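News & Updates > Community Spaces

June 2019
By Chak-lun Fung

Harawira opens shared worktable room in Andthorpe, with big white tables and power within reach

ANDTHORPE - Harawira is delighted to open the doors of its new shared worktable room, a bright ground-floor space where people who sew, repair, draw, build models or simply need to spread out a large pile of paperwork can book a proper table by the hour. The room covers 1601 square feet and is open to anyone who lives or works in Andthorpe.

The idea came from members of the Harawira evening classes, who kept telling us the same thing. They had learned to cut a pattern or rewire a lamp, and then they went home to a kitchen table that had to be cleared by dinnertime. In a survey we ran over the winter, 311 people answered, and the thing they asked for most often was a large, clean surface with a place to plug something in. We had expected requests for tools (and we got plenty of those too!), but the tables came out well ahead.

So the tables are where most of the planning went. They are wide and pale white with a smooth matte top, chosen after a long spring of trying out samples under the room's own lights. A matte top is kinder on the eyes during close work, and on a pale one you can find a dropped pin or a watch screw without getting down on your hands and knees. It also shows every speck and crumb, which our cleaning crew pointed out on the first day. We think it's a fair trade, and there are cloths at the end of each row.

Power was the other big request. In the old classroom everyone shared the wall sockets, and by the middle of any sewing class there were cords across the floor. The new room has white outlet boxes up on the tabletops, so an iron, a laptop or a soldering station can be plugged in right where the work is going on.
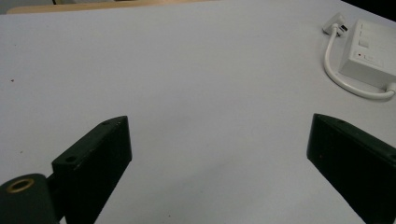 Page last changed: June 12

The tables and fittings were supplied by Stoster, which also made two trips back to adjust the heights after our first test evening in May. Ravindran Mathew, who led the room project for Harawira, tried out every table himself with a roll of canvas and a very old sewing machine.

"I wanted to be able to lay out a full curtain panel and still have somewhere to put my coffee," said Mathew. "The first tables we tried were too low and my back let me know it. These are a pleasure. You put your things down and there is still so much table left - I find myself starting projects I had been putting off for years."

Test evening visitors brought a kite, a box of family photographs, a broken accordion and a quilt that took up more of the room than its owner had planned. Their comments led to a few changes. The lighting is cooler and more even than it was, the stools now have footrests, and the storage shelves moved to the back wall to leave a wider path for strollers and wheelchairs.

Booking is handled through Flirkumness, the same system already used for Harawira classes, so current members can sign in with the details they have. Newcomers can set up an account online or at the front desk. Tables can be booked for up to four hours at a time, and sessions run from morning through late evening. Drop-in visitors are welcome whenever a table is free.

A few house rules apply. Please use a cutting mat with knives and rotary cutters, and a heat mat under irons and soldering equipment - both can be borrowed at the desk. Glue and paint are fine with a cover sheet. Spray paint and varnish need to stay outdoors. Drinks with lids are welcome, and tables should be wiped down at the end of a session.

Harawira has also set aside 1000 free table hours for students and for people who are between jobs. These can be requested at the front desk, with no form to fill in beyond a name and a preferred time.

Beginner sessions in mending, bookbinding and small electrical repairs will be held in the room over the summer. The class list will be posted on the Harawira notice board and in the Flirkumness booking pages once the instructors have settled their dates.

Press contact: Chak-lun Fung, Harawira, Andthorpe. Reporters who would like to visit or try a table for an afternoon are welcome to get in touch through the front desk.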